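Planning and Buying for Small Automation - Unit 7 handout
Bezawit Gebru - version of 23 May 2019, replaces the one on the course page

Bring the blank budget sheet. We fill in the first half in class, rest is yours.

Where we got to last time: arm picked, quote in hand, everyone happy. Quote is not the budget. The Mollby group had the arm down to the dollar and had nothing at all for the bench it bolts to. Don't be the Mollby group.

Order to work in:
Task first. Then the room. Then reach. Then gripper. Then arm. Most of you start at arm and go backwards and it shows.

Write the task as one plain sentence. "Takes a spoon out of a full drawer and puts it on the counter." If you can't write it you can't price it. Then list what's realy in the drawer, not what you'd like to be in there. Knives, spatulas, scissors, measuring spoons all in a heap is a different job from spoons in a tray, and the gripper line changes with it.

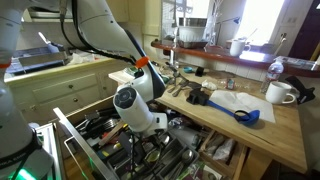

Two arms or one? Ask early. A second arm is not double - shared bench, shared training, but you pay again for mount, cables, gripper, controller space and spares. Put the second arm on its own sheet so it can be cut clean if the money goes.

Lines people forget:
- delivery and unpacking (stairs? lift?)
- power, outlets, someone to check the circuit
- cable ties, cable guides, spare cables. Cheap. Buy lots
- gripper fingers, they wear
- stock for the task itself: mugs, cutlery, hand tools, cloths
- floor space while it's idle
- staff time for setup. Allow 14 days, not 4

Worked numbers, Cosham sheet: small parts came to $1162 before anyone had turned the arm on. Ties, fasteners, two drawer organizers, a second set of fingers. None of it was in the first draft. They took it out of training and then had to put training back in August.

Workshop jobs go on a seperate page from kitchen jobs even if it's the same arm. Heavier items, odd shapes, handles all differnt. Check payload at full stretch, not the number on the front of the brochure.
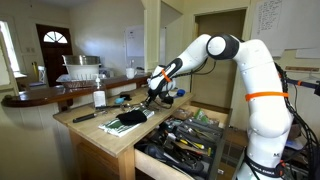 Lease or buy - short version. Under a year of use, lease. Over that, get both priced and compare with service included. Patrício will quote either way, Visolari only sells outright but their service terms are easier to read. Copies of both are in the unit folder. Read the part on who pays freight for repairs!

Contingency: its own line, with a name beside it for who can spend it. Don't hide it in "misc".

For next class
1. Task sentence, one only
2. Room sketch with outlets and door widths marked
3. Budget sheet, first draft, pencil is fine
4. One question for the supplier you couldn't answer from the quote

Late sheets to my box, not email - the inbox is full again.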